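3.2 Surface materials and cleaning load in shared workrooms

Shares 19 | Comments 2

Work surfaces in shared rooms are usually chosen on cost and appearance, and the effort needed to keep them clean is considered later, if at all. Zerouali's earlier survey at Ollbridge treated the worktop and the floor as separate items. In the present study they were assessed together, as most debris found on the floor had first been deposited on a worktop.

Six rooms were included, two each at Ollbridge, Trerden and Kosine. Every room was scored on a scale from 0 to 100, where a higher score indicates a greater cleaning load. Scores were recorded before the morning clean and again in the evening, and the mean of the two was used. Rooms with hard flooring were scored on the same scale, although grit is easier to see on a hard floor and the scores may be slightly raised as a result.

Timber worktops showed more staining than coated ones - mostly ring marks and ink - but their scores for loose dust were similar. Carpet tile held fine dust well below the surface of the pile, and a single pass with an upright cleaner removed little of it. Floor tape added a further difficulty, as dust gathered along its edges. Figure 4 gives an example of a pale timber worktop over grey carpet tile with black tape lines.
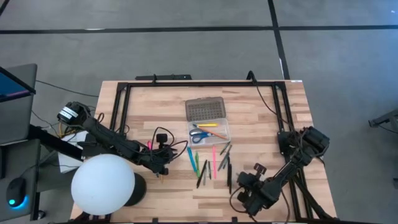
Figure 4. Light wooden worktop on taped carpet tile.

3.3 Cleaning intervals

Intervals were set by the site managers and were left unchanged during July. The Trerden rooms were cleaned daily and the others on alternate days.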